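The Rulebook Taped to the Wall

Robots get all the attention, and I understand why. Watch two arms share one job and you'll want to pull up a chair. But the thing that got me excited at Clitau, a small automation firm I visited this winter, was a rulebook. It runs 41 pages, it lives in a ring binder, and I read the whole thing over lunch.

Brittany Chisholm wrote most of it. She joined Clitau as a technician and kept a notebook of every near miss she saw or heard about: a sleeve too close to a joint, a program started from the wrong folder, an arm that woke up faster than the person beside it expected. When the notebook filled up, she turned it into house rules.

"The published safety standards tell you what to reach," she told me. "They don't tell you what to do at 7:30 on a Monday when somebody moved the table."

So the binder does. Any new motion runs first at low speed, 50 millimeters per second, with one person at the stop button and no other task in hand. If a fixture has moved at all, the low-speed run starts over. Shared tasks, where two arms work on the same object, get their own chapter, and it's a good one! Each arm has a written home position. Only one may be closing its gripper at a time. And the part between them has to be named on the run sheet, finish included, so that nobody sends bare metal fingers toward something that scratches.

That last rule has a history. A customer called Jomum once got back a batch of polished housings with fine marks along the rims. The arms had done exactly what they were told, which made it worse. Chin-lung Tsao, who handles the cells now, went back through 200 run sheets and found that the word "glossy" didn't appear on any of them. It does today.
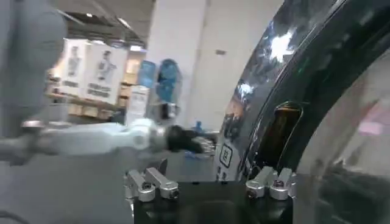 Tsao is also the reason the rules keep getting shorter. He tests each one by handing it to a new hire and leaving the room - if they come back with a question, the rule gets rewritten. The chapter on power-down used to be four pages. It's one now, and people follow it.

I asked whether all this slows things down. It does, a little. A fresh setup takes 120 minutes from first power to full speed, and Chisholm won't let anyone trim it. The payoff shows up later, when a second crew can walk in, read the sheet and know what the arms are going to do next.

Other shops have started asking for copies. Millet, a packaging company two towns over, borrowed the shared-task chapter and sent it back with notes in the margins, some of them pretty blunt. Chisholm loved that. Six of the notes went into the next edition, and she's still arguing with Millet over the seventh, which concerns gloves.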